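Evik Dealer Portal -- User Guide
Section 7: Booking and running a virtual product showcase 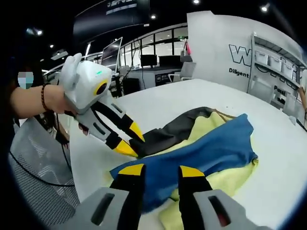
Trade Marketing and Dealer Services, Floredia Toys

Last updated: August

This section is for distributors and shop owners who want to present the Floredia range to their own buyers through the Evik portal. You need a dealer account with the role "Host". If your account has only the role "Viewer", please ask your area manager to change it first. Area managers cannot change roles on Sunday, when the portal is closed for maintenance.

7.1 Before you start

Please have ready:
- your dealer number (printed on every invoice, top right)
- the list of buyers you want to invite, with their e-mail addresses
- the product codes you want to show, for example Peditz building sets or the Dankwa pull-along animals

Note: A showcase can contain up to 11 products. If you enter more, the portal keeps the first 11 and drops the others without a warning. We know this is not nice and it will be corrected in a later version.

7.2 Create the showcase

1. Log in and open the menu Events.
2. Click New showcase. A form with four tabs opens.
3. In the tab General, write a title. Buyers see this title in the invitation, so please do not use internal codes.
4. Choose the language and the time zone. The time zone is always set to London at first, also when your account is registered in another country.
5. In the tab Products, paste your product codes, one on each line. Click Check codes.
6. Codes shown in red are either wrong or not yet released in your region. Remove them, or write to Liam Tunstall in Dealer Services if you think that the release is missing by mistake.
7. Click Save as draft.

Caution: Do not click Publish at this point. After publishing, the product list is locked, and you can only cancel the whole showcase and begin again.

7.3 Prices and embargo

1. Open the tab Prices.
2. Select which price list the buyers will see. "Trade" shows your own purchase price, so for outside buyers you must select "Resale".
3. For new lines, look at the column Embargo. When there is a padlock, the product may be shown in the live stream but the recording will leave it out.

Caution: The price list is taken from the system at the moment of publishing. Later price changes do not appear in the showcase.

7.4 Invite buyers

1. Open the tab Guests and upload your list as a CSV file. The first line must contain the column names.
2. Check the number under the table. The limit for one showcase is 312 guests. For a bigger event, Iman Hegazy can open a second room for you.
3. Click Send test. You receive the invitation at your own address.
4. Read the test on a phone also. Long titles are cut on small screens.
5. When everything is correct, click Publish. The invitations go out in the same hour.

Note: Guests who lose the invitation can be sent a new one with the button Resend. The old link then stops working.

7.5 On the day

1. Enter the room 30 minutes before the start and choose your microphone and camera.
2. Open the product cards in the order in which you will show them. You can drag them with the mouse.
3. Click Go live. There is a delay of a few seconds before the guests see you -- please wait a moment before you greet them.
4. Orders placed during the stream appear in the panel Basket. Confirm them within 3 working days, otherwise the reserved stock is released.
5. At the end click Close room. If you only close the browser window, the stream continues with a black picture and the recording is not saved.

Questions about orders: Wendy Kettle. Technical problems: the form under Help, Contact.

Continue to Section 8: Recordings and reports

This site uses cookies to keep you logged in and to remember your language. Accept | Settings

© Floredia Toys. All rights reserved. | Contact | Privacy | Back to top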